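Search this site Search Go

Stories > People and Rooms > The Back Room at Brarevstead

I'd been told to come at lunch, so of course I came early, and Yoon-hee Ok was still dragging a chair out of the hallway for me. She runs the back room at Brarevstead, and for months people have been telling me I should write about it. It's a shared room, sort of a lounge and sort of a workroom, and whoever has signed up for it gets it until they sign out. That's the whole system!

"People ask me who designed it," she said. "I did, if you can call it that. I said yes to furniture."

She has said yes to a lot. When she took the room on last July it had a desk in it and a lamp she hated (she gave the lamp to Kirsty Baxter, who loves it). Then word got around. Kirsty sent over some shelves, Pascual Maldonado gave up a rug that lasted two weeks, and the water dispenser came from an office upstairs that was moving out.

"The dispenser changed everything," Yoon-hee told me. "Before that, you were thirsty, you left, you met somebody on the stairs, and you were gone for an hour. Now they stay."

I asked what it cost to keep it going and she went and got a notebook. A real paper one! She paid $64 for the first lot of water and cups, and she's been writing it down ever since. 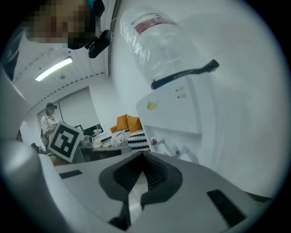 She isn't strict about much, but she does have opinions on the water. Whoever gets the last cup deals with the bottle. You don't leave it for the next group, and you wipe up whatever you spill, right then, while you remember. "It's a hard floor," she said. "I've gone down on it once. I'm not doing that again."

The lights she'd change if she could. She wanted lamps in the corners, and she got as far as pricing them — $192 for the ones she liked — before she decided the money was better spent on Violeta Bustos's sofa.

So, the sofa. I had heard about it from three different people before I ever saw it. Violeta bought it secondhand, couldn't get it around the turn in her own staircase, and called Yoon-hee from the sidewalk.

"She said, 'Do you want a sofa, it's orange,' and I said how orange," Yoon-hee said. "And she went quiet. So I knew."

She offered Violeta $169 for it, and Violeta took the money and then spent part of it on pizza for the people who carried it. Yoon-hee likes it a lot more than she expected to. The throw was her own addition. She had tried a plain green one first and it looked, in her words, like a salad.

"Stripes can take it," she said. "You put stripes on something loud and they calm each other down. Violeta says I'm hiding her sofa. I'm not hiding it, you can see it from the street practically."

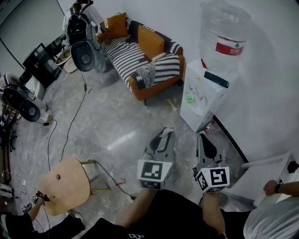

The orange sofa and its striped throw, on a busy day in the back room.

Stools are another story. Yoon-hee likes them because you can shove them anywhere, and people do. She finds them in the hall, on their sides, holding a door. She used to put them all back every evening and has mostly given that up. "If I tidy too hard they stop using the place," she said. "I want it to look like somebody's in the middle of something."

Cords are where she draws the line. Everyone who signs up gets the same little speech from her about winding up their own when they're done, and I got it too, and all I'd brought was a phone charger.

Violeta turned up while we were talking and sat down on her old sofa without asking, shoes off, feet under her. I asked if she ever wanted it back. "I have the same stairs," she said.

Before I left I asked Yoon-hee what was next. A better shelf, maybe, one with doors. Pascual has offered another rug and she's thinking about how to say no. The sign-up sheet hangs by the door, and she made me write my name on it, under visitors, before she'd let me go get my coat.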